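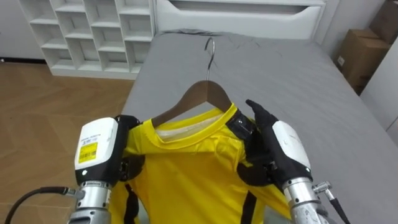
Bendik Öberg
Wed 20 February

Sorting out the sports shirts this week. Synthetic kit behaves differently on a hanger from cotton, so a few notes on getting it up without wrecking the collar.

Fold or hang? Polyester doesn't mind folding, but it slides. A stack of more than 3 shirts goes over as soon as you pull out the bottom one. Hanging wins if you have the rail space.

Hanger choice. I use brown wooden ones with a broad top. Thin wire concentrates the weight of the shirt on two narrow lines and leaves points at the shoulders. A broad shoulder spreads the load.

The trade-off is rail length. Mine is 125 cm and wooden hangers eat it quickly. Coats went to the hall cupboard in October for this reason.

Method. Lay the shirt on the bed, front up, and smooth it flat. A plain fitted sheet is fine. A duvet is too soft and the hem rucks up underneath.

Do not push the hanger down through a round collar by force. Ribbed collars stretch and recover a certain number of times, then they stop recovering. Go in from the hem if the neck is tight.

If the neck is wide enough, put one arm of the hanger in at a slant, seat that shoulder, then bring the other side of the collar across. Hold the first shoulder while you do the second or it slides straight back off.

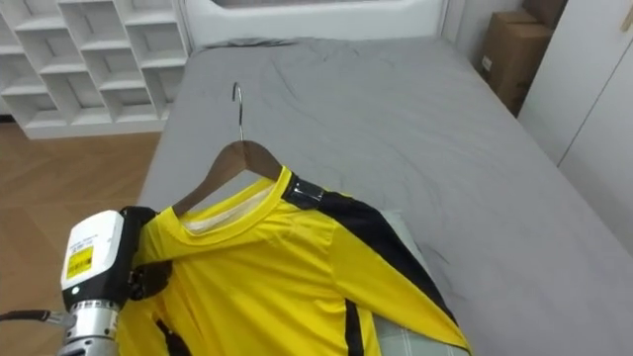 Celina Sikora replied that she always goes in from the hem, whatever the neck is like, and that her oldest shirts still have flat collars.

Fair. It's slower, and on long sleeves the hanger tends to catch in the armhole, but the collar takes no load at all. For anything you care about, do it her way.

Last check: the shoulder seams should sit level on the wood. If there is a contrast panel on the shoulder it makes a handy reference, as you can see at once when one side has crept forward.

Slipping. Varnished wood and shiny polyester have very little grip. 2 rubber bands, one near each end, cure it. Felt pads work too but collect fluff.

Trousers next, once I've found the clips.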